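Table tops, the blond ones

Quick page, more to come when I get a minute. Trilok Sandhu here, doing up the back room at Pirkum, work tables first. Went with a light wood look, wanted it paler than the old desks. Took over 3 weeks to pick. Samples went back twice, dont ask. Legs and shelves get thier own page in February. 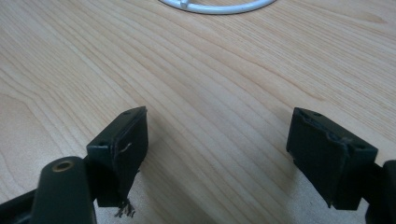 Pale top, fine wavy grain running on the diagonal. Bit of shine toward the lower right.

Next up: the shelves, 5 of them, same finish hopefully.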